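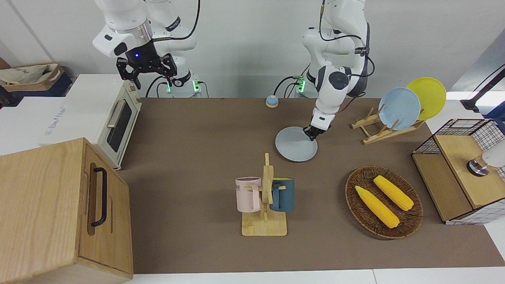

3.2 Collecting the demonstrations

All of our examples come from people driving the two arms by hand. The driver moves a pair of small leader arms, and the arms at the table copy them joint by joint. We call this setup Midader, and it has been a pleasure to work with: a new driver can usually steer a plate into the dish rack within the first hour, and from then on the data simply pours in!

The full set holds 3892 demonstrations across seven kitchen tasks, recorded by two drivers. Each demonstration starts from a fresh layout. We move the plates, the mug tree, the basket and the toaster oven between takes, and we swap which arm has to make the first reach. Early models trained on a fixed layout (the Breltia set) learned the table far better than they learned the task, and mixing things up cured most of that.

Failed grasps stay in when the driver recovers without help. We were thrilled by how much these moments matter. With them left out, success on held-out layouts fell to well below 81 percent, our score with the full set, and the policy would often freeze after a single slip. Zhenhua Bai first spotted this while replaying old takes, and we changed our filtering rules on 24th August to keep such episodes.

Plates deserve a special word. They are shallow, and a gripper coming straight down has only the raised rim to work with, so drivers were free to choose their own angle of approach (see Figure 2). 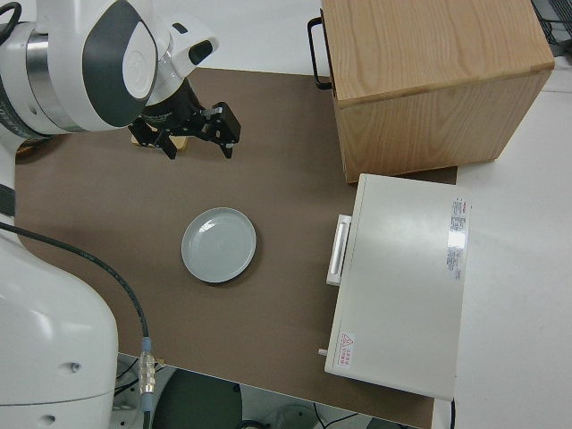
Figure 2. One arm over the table, with a round plate, a wooden box and an off-white appliance in the workspace.

Every take is then cut into short segments and labeled in the Dremia tool before training, as described in Section 3.3.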